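Home | About us | Prices | Contact

About Omau

Omau is a small laundry and folding service for sports clubs. Qianru Fan and Jhun Salazar opened it with one washing machine and a borrowed table. Today we take care of shirts for 8 clubs, about 200 pieces in a week.

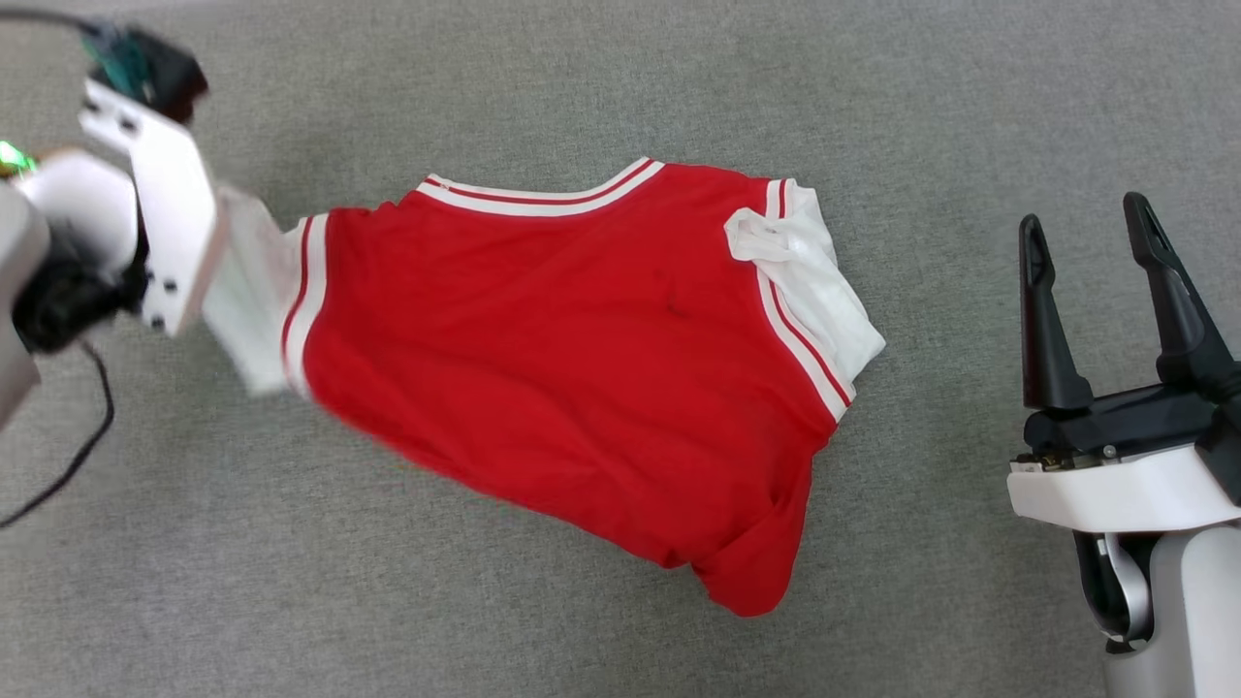

We sort first by color, then by team - red never goes together with white socks. Every jersey is folded in the same way, so the coach finds the sizes quickly. Please bring your bags before noon.

Recent
- New prices from September
- How to fold a sleeveless shirt

Contact Omau | © Omau | Back to top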